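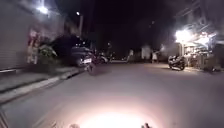 Cuaderno de trabajo del taller de restauración y catalogación fílmica
Entrada del 22 de mayo de 2019
Asunto: Tritesis, copia de 35 mm. Revisión de rollos y cotejo con la edición doméstica

Se continúa la revisión de la copia depositada por la distribuidora Goltbridge. Quedan inspeccionados los rollos 1 a 5 de un total de 8. El rollo 6 se ha dejado montado en la mesa de repaso, con la cola sujeta, y no debe rebobinarse hasta que se complete la ficha.

Estado físico. La perforación se conserva bien en los cuatro primeros rollos. En el quinto se localizan 3 empalmes de cinta que no figuran en el informe de entrada; dos son antiguos y presentan restos de adhesivo, el tercero parece posterior al último pase comercial. Se ha medido el salto de imagen en este último y faltan 456 fotogramas respecto de la edición doméstica, es decir, diecinueve segundos a velocidad normal. La falta corresponde al final de la conversación en la cocina, justo antes de que el hermano menor confiese la venta de la casa.

Conviene señalar que la supresión modifica el sentido de la escena. En la edición doméstica, el silencio previo a la confesión prepara el cambio de tono que sostiene todo el último tercio, cuando la comedia familiar cede el paso al relato policial. En la copia, la confesión llega de forma brusca y el efecto es casi cómico. No es posible determinar por ahora si se trata de un corte de exhibición o de una versión anterior del montaje. La banda sonora presenta en ese punto un fundido limpio, dato que apoyaría la segunda hipótesis, aunque uno de los empalmes antiguos se encuentra a muy poca distancia y podría confundir la lectura.

Color. Dominante magenta moderada en los rollos 2 y 3. Los interiores la toleran; en la secuencia del embarcadero los rostros quedan muy afectados. Se propone tomar como referencia el rollo 1, cuya densidad es más estable, y no la edición doméstica, que fue etalonada con un contraste excesivo.

Subtítulos. La copia lleva subtítulos fotoquímicos en castellano. Difieren de los del disco en varios diálogos, y de manera notable en el juego de palabras que da título a la película, que el disco traduce literalmente y la copia resuelve con una rima. Se transcribirán íntegros.

Documentación. El dosier de prensa conservado en el fondo Sosa menciona un pase previo en Midstead, en diciembre, con una duración superior a la de estreno. El dosier no indica el metraje. Se ha solicitado al fondo la hoja de proyección, signatura 2.195, y se está a la espera de respuesta.

Pendiente:
Inspección de los rollos 6, 7 y 8.
Sustitución del empalme más reciente del rollo 5, previa fotografía de ambos lados.
Lectura de los códigos de borde a uno y otro lado de la falta.
Corrección de la ficha de entrada, donde la copia consta todavía como completa.
Consulta a Goltbridge sobre la existencia de un segundo internegativo.

La mesa de repaso queda reservada para este título hasta el cierre de la ficha.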